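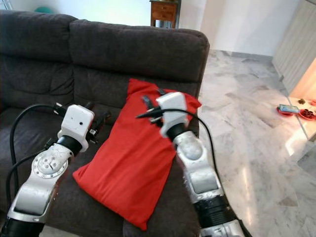

Paewai replied that the pillow ought to be plumped before anything else is done to the seat, and that the standard as drafted had the order the wrong way round.

Reading time: 4 minutes

Paewai wrote:
The draft asks staff to straighten the cushions, brush the seat, and then return the pillow to its corner. In our building the pillow is shaken out first, away from the sofa, and set on a side table. Whatever falls out of it does not land on a seat that has just been brushed. I would ask that item 6 be amended accordingly.

Lounge_Standards wrote:
Thank you for the comment. The order in item 6 was carried over from the previous edition, which was written for the leather sofas at Jidgate. Those have since been replaced with fabric. We have no objection to moving the pillow to the top of the list. The remaining question is where it should go at the end, and members are invited to state a preference.

Fullura Housekeeping wrote:
Our preference is one pillow per two-seat sofa, placed upright against the arm on the side farther from the door. A pillow left flat on the seat is treated by guests as something to be moved, and it is then found on the floor. A pillow standing against the arm is generally left where it is.

northwing_desk wrote:
I must disagree with the above. Residents in our lounge have asked repeatedly that the pillow be placed where the lower back will meet it, in the middle of one seat. Several of them do not find it easy to turn and reach for a pillow once seated. A rule that suits a hotel lobby should not be applied to a residence without change.

Fullura Housekeeping wrote:
The point about residents is accepted. I would only observe that the standard covers both kinds of building, and that a single position is easier to check on the evening round.

Lounge_Standards wrote:
It may be possible to record two positions, A for lobbies and B for residences, and to let each site declare which it follows. Please indicate whether this would be workable.

northwing_desk wrote:
Workable for us.

Paewai wrote:
Also workable. May I raise the matter of color? The draft recommends that pillows match the upholstery. We bought gray for our gray sofas and regret it. They are overlooked when the covers are collected for washing, and two went out with a sofa that was being taken away. Red has given us no such trouble. It can be seen from the doorway, and a missing one is noticed the same day.

q_linens wrote:
Red is a poor choice for the laundry. We wash pillow covers at 40 degrees and have had one load of white napkins ruined by a new red cover. If strong colors are to be permitted, the standard should require that they be washed separately for the first several cycles.

Paewai wrote:
That is a sorting problem and would arise with navy or green just as readily. I have no objection to the requirement as worded.

q_linens wrote:
Then I would ask that it be written in, and that the label be checked before purchase. Some covers on the market are marked for surface cleaning only. Our former supplier, Sturnura, sent a batch of that kind and it could not be used at all in a public room.

Fullura Housekeeping wrote:
On the back cushions: the draft says they should be "turned weekly." Many current sofas have back cushions sewn to the body, and staff have been pulling at them. Please add "where removable." The creases in a fixed cushion can be eased by pressing it from both sides with the flat of the hand. Striking it does little except raise dust.

Lounge_Standards wrote:
Added. The seat cushions remain under the same rule, with front and back exchanged only if the cushion is the same depth on each side.

northwing_desk wrote:
Could the time allowance be reviewed as well? The draft gives 90 seconds per sofa. That is sufficient for straightening. It is not sufficient if the seams are to be brushed, and ours collect crumbs every afternoon.

Lounge_Standards wrote:
The allowance will be described as applying to straightening only. Brushing of seams will be listed under the morning clean, without a fixed time. The revised item 6 will be posted here in June. Sites that intend to follow position B should reply to this thread with the name of the lounge.

northwing_desk wrote:
North wing lounge, ground floor, position B.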